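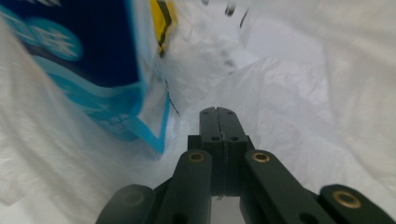 3.2 Unpacking and the life of the carrier bag

Households in the Grarkberg study kept a shopping diary for four weeks. Of the 579 trips recorded, most ended with at least one plastic bag on the kitchen worktop or floor. We asked people to note when each bag was set down, when it was emptied and what became of it afterwards.

Emptying was rarely done in one go. Chilled and frozen goods came out first, usually within a few minutes of getting home. Dry goods in printed packets were often taken out next and left beside the bag until a cupboard was opened. Small items stayed behind longest. A thin white bag loses its shape as it empties, and the sides fold in over whatever is left at the bottom (Figure 3).

Figure 3. Inside of a white plastic bag, with a blue printed package against its upper left side. Folds and creases run through the plastic.

Several diaries mention things found late: a packet of yeast, a tube of tomato puree, a till receipt wanted for a refund. In 17 cases an item was reported missing and later turned up in a bag that had already been put away with the others. All of these were thin bags. The stiffer Plollik bags, which stand open on their own, gave no such reports, although fewer homes used them and we would not make much of the difference.

Once empty, bags went to one of a small number of places. The most common was another bag, hung on a door handle or pushed under the sink - a habit so widespread that many people did not think to write it down until asked. Others were folded into a drawer or used straight away as a bin liner. White bags were preferred for bathroom bins. Bags that had carried raw meat were mostly thrown out, even when the meat was well wrapped.

We had expected storage space to decide how many bags a home kept. It did not have much effect. One flat with a very small kitchen held 32 bags at the December visit, while larger houses often had only a handful. Routine seemed to matter more, above all whether bags were put back by the front door after unpacking. Section 3.3 looks at this in the homes that took part in the Revlow reuse trial.

Last updated: December

This site uses cookies to remember your reading preferences. Accept or manage settings.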